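## 4. Pressing white prints on black shirts

This section covers the Grurolen 838 press with Honstead white transfer sheets. Zihan Duan rewrote it after too many shirts came back peeling. The leaflet in the Honstead box promises a print that will "last as long as the shirt." Treat that as advertising. Our own wash tests were less kind, and the steps below are based on those.

### 4.1 Before you start

1. Read the fabric label on each shirt. Use shirts marked 100% cotton for your first jobs. Blends can work, but the leaflet gives them one line and we don't trust it.
2. Wash and dry the shirts once with no fabric softener. Prukora says its blanks come "pre-shrunk and press-ready." The ones we bought still shrank.
3. Run a lint roller over the print area twice. Black cloth hides lint until a white sheet goes on top of it.
4. Set the press on a flat, solid table and plug it straight into the wall. Do not use an extension cord.

> **Note:** The sheets come in "bright" and "ultra bright." Osamu Kuroda pressed both on the same shirt and asked people in the office to pick the better one. They couldn't agree. Buy the cheaper one.

### 4.2 Choosing where the print goes

Chest prints are the easy ones. Sleeve prints look good in the catalog and cause most of the ruined shirts, so try one on a spare before you promise a batch to anyone.

Stacked lettering needs more care than a single line. A tilt you'd never see in one word shows up when several lines sit on top of each other.

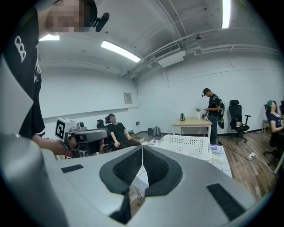

*Fig. 4-1. Black shirt with white stacked lettering in the sleeve area.*

To place a sleeve print:

1. Slide the small platen into the sleeve. The seam should hang off the side.
2. Fold the sleeve in half lengthwise, crease it lightly with a finger, and open it again. The crease is your center line.
3. Line up the middle of the sheet with the crease. Check it by eye from the shoulder end, then from the cuff end.
4. Hold it down with heat-proof tape at two corners.

The plastic alignment guide sold by Meng is optional. We tried one. It assumes every sleeve is cut the same, and they aren't.

### 4.3 Pressing

1. Turn the press on and set the temperature and time printed on your sheet packet. Packets differ, so don't copy the numbers from the last job.
2. Wait until the light turns green, then wait five more minutes. In our checks the green light came on with the plate at 97% of the set temperature, and the corners lagged behind that.
3. Press the bare shirt for a few seconds to drive out moisture.
4. Lay down the sheet, cover it with the silicone paper, and close the handle firmly.
5. Open the press when the timer sounds. Let the shirt cool completely before you peel.

> **CAUTION:** The upper plate stays hot long after the display reads "COOL." We don't know what that message is measuring. Keep your hands off the plate for at least half an hour after switching off.

> **CAUTION:** Do not press over zippers, buttons, or thick seams. They can mark the plate for good.

If one corner lifts as you peel, stop. Lay it back down and press again for half the time. A second repair on the same corner has never held for us.

### 4.4 Chest logos

For a small logo, start four fingers below the collar and adjust from there. Put the shirt on somebody before pressing the rest of the batch, with the sheet taped in place. A logo that looks right on the table can ride too high once there are shoulders in the shirt.
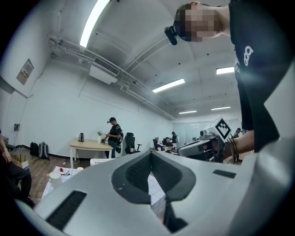
*Fig. 4-2. White chest logo on a black short-sleeved T-shirt.*

### 4.5 Washing

1. Leave the shirt alone for a full day after pressing.
2. Turn it inside out and wash it cold.
3. Hang it to dry. The leaflet allows "gentle tumble drying." Our tumble-dried shirts cracked first.
4. Never iron directly on the print.

Jummai Ogunleye keeps the wash test sheets. Send her the packet number and the wash count if a print fails, along with the shirt if you can spare it. For stuck handles and error codes, go to Section 5.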